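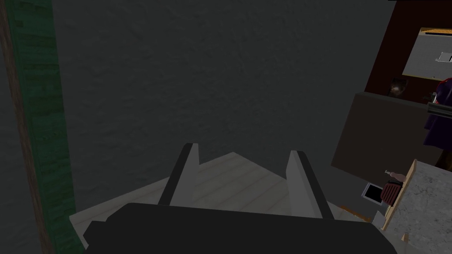 Is a paid sleep course worth the money? Mine wasn't, and I gave it a fair go.

The one I bought was called Medon and it cost me £195. That got me two months of lessons, a printed workbook and a weekly group call. I signed up in July after a run of bad nights when I was waking at three and lying there until the bin lorry came. I'd have paid for anything. I suspect the people who sell these things know that.

The lessons were 15 minutes each and I'd put the useful part at about two. Get up at the same time every day. Don't lie in bed cross. Stop drinking tea after lunch. My GP's surgery has a leaflet in the waiting room that says all of this, and it's free, and it doesn't have a man breathing heavily over harp music.

What bothered me more was the sleep score. Every morning you fill in a form and it gives you a number, and the number decides whether you feel tired. I had one night where I thought I'd slept rather well until the form told me I'd had a poor one, and I was in a foul mood till teatime. How does it know? I typed in the times myself, and half of them were guesses. You can't look at the clock to see when you fell asleep.

The group calls were run by Lesego Ngubane, who was kind and clearly knew her stuff, and I have no complaint about her. I asked her straight out whether the score meant anything. She said to treat it as a diary and not worry about the figure. Fine, but then why print it in red?

I did sleep better by the end. I'm wary of giving Medon the credit, though. The hot weather had broken, I'd moved the bed away from the radiator pipe that ticks, and the upstairs neighbours had gone on holiday. Any one of those might have done it. The website has pages of people saying the course changed their lives, and not one of them mentions what else was going on that month. Most bad patches end sooner or later whatever you buy.

My sister swears by the Hitstead pillow, by the way, which costs nearly as much. She lent it to me for a week. It's a pillow.

I still get up at the same time every day, weekends included, and I've kept off the afternoon tea. The workbook is going to the charity shop if they'll have it, although I've written in the first 11 pages.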